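4. Setting up your Posenura standing desk as a sorting table

By now your desk is built, both feet are on the floor and you have been through the leveling steps in section 3. Many of our customers never put a computer on it at all. They use it in the kitchen or the laundry room, for sorting fruit and vegetables, folding towels, or any of those small jobs that are so much kinder to your back when the surface is at the right height. If that sounds like you, this section will get you comfortable, and there's no hurry – take it one step at a time.

Before you start

Have a soft cloth, two baskets and your fruit or vegetables within reach. If you bought the Dultbridge accessory pack, you will also find a set of felt pads in the small envelope taped inside the lid of the box (please look there before calling us, as it's easy to miss!).

CAUTION: The desktop can hold up to 80 kg when the load is spread evenly. Do not sit or climb on it.

Choosing the spot

1. Pick a firm, level floor. Floorboards are fine, and so is tile. On thick carpet the feet may settle over the first few days, so check the level again after a week.

2. Turn the desk so that you can walk up to one long side without squeezing past anything. It doesn't have to stand square to the wall.

3. Leave enough room to open the doors of any nearby washer, dryer or cabinet all the way. Try each door once with the desk lowered and once with it raised.

4. Keep the floor around both T-shaped feet clear. 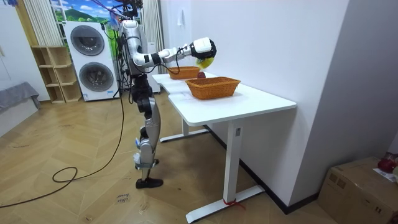 Fig. 9. Desk in use for sorting, with two wicker baskets on the top.

Laying out the baskets

5. Wipe the top with a barely damp cloth and dry it. The glossy finish shows every fingerprint, we know, but it cleans up beautifully.

6. Stick a felt pad under each corner of your baskets. Wicker can leave fine scratches if it is dragged across a shiny surface.

7. Set the baskets down with a gap between them. The gap is your working space, where a piece of fruit can rest for a moment while you make up your mind about it.

8. Put the larger basket wherever your hand falls most naturally. For most people that means close to the middle.

Note: Round fruit rolls. If yours keeps wandering off, go back to section 3 and check the level one more time.

Setting the height

9. Stand at the desk with your arms relaxed and your elbows bent. Raise or lower the top until you can reach over the rim of a basket without lifting your shoulders.

10. Work like this for a few minutes before you decide. Tall baskets call for a lower top than you might expect, so do give the second try a fair chance.

CAUTION: Take the baskets off before any large change of height, and keep hands, cords and straps away from the legs while the top is moving.

Spare felt pads are sold in packs of 200 under part number 813. A pack that size will last most households for years – you may want to share one with a neighbor.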